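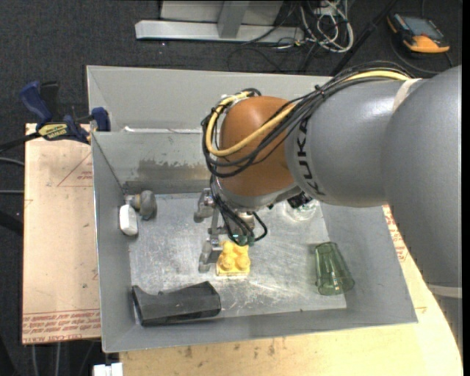
Plitska Teach Kit for Industrial Arms

The Plitska Teach Kit lets an operator show a robot arm a picking or placing task in two ways: by moving the arm by hand, or by driving it from a remote handle. Both methods record to the same file type, so a set of demonstrations can mix the two.

The kit is sold for cells that already have an arm and a two-finger gripper. The arm and gripper are not included.

What is in the box

Wrist force sensor with mounting plate
Remote handle with trigger, wired, 9 ft cord
Enable switch, three-position
Recording unit with power supply
Two fixed cameras with clamps
Plitska Record software, one seat

Teaching by hand

Hold the enable switch in its middle position and push the arm at the wrist. The sensor reads the push and the arm follows at reduced speed. Close and open the gripper with the button on the sensor ring. Let go of the switch, or squeeze it all the way, and the arm stops.

Hand teaching suits slow approaches and tight fits. It works less well for deep bins, where the operator has to lean over the wall and ends up blocking the camera view.

Teaching by remote handle

The operator stands outside the cell and moves the handle. The arm copies the motion at a scale set in the software. The trigger sets the finger opening, from fully open to fully closed. We suggest the remote handle for bins of mixed loose objects such as blocks, cups and plastic parts. Clear and shiny objects can be taught the same way, but they need more demonstrations, and the lighting should stay the same from one session to the next.

A task with one object type usually takes 50 demonstrations. Plan on 300 for a mixed bin. A trained operator gets through almost 56 in a shift hour on short picks, fewer if the bin is refilled by hand between runs.

Setup notes

Clamp bins to the work surface before recording. A bin that slides even a little will spoil the demonstrations made before it moved.
Leave slack in the cables and hoses at the wrist. Turn the last joint through its full range by jog control before the first recording and check that nothing pulls or catches on the gripper.
Place one camera beside or above the bin, high enough to see over the wall.
Set the floor height in the software. The arm will refuse to go below it in either mode.
Keep the arm's own handheld controller within reach of the operator.

The kit does not replace the safety assessment for your cell.

Options

Fusard handle grip, left-handed
Clonenow playback module, for checking a recording on the arm at quarter speed
Owino floor stand for the remote handle

Ordering and training

Kits ship from stock. On-site training takes one day and covers both methods. Contact Kevser Erdem for quotes and Wafula Simiyu for questions about arm compatibility. The phone line for setup help is open every Wednesday from 9 a.m.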